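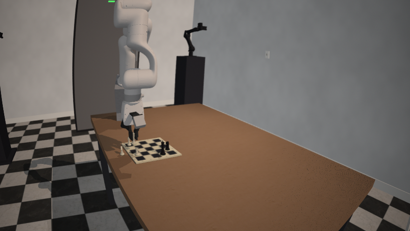
Gripper over the board in the simulator, black fingers just above the pale pieces.

Home | Workshop Tips | Arms & Grippers | Contact

Keeping a chess arm on its squares

Set the board before you teach any points. On the Wakari cell we teach 4 points, one per corner square, then check a piece in the middle.

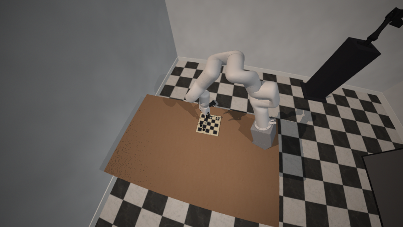

If the middle is off but the corners are good, check the gripper offset before touching the board points. Bring the fingers down at low speed – a tall piece needs more clearance than a pawn.

Wipe the finger pads every 300 picks and check the wrist screws at 2,000. Copy the new offset into the simulator too, and save the old file first.

Contact Wakari Workshop, Follville | © Wakari | Back to top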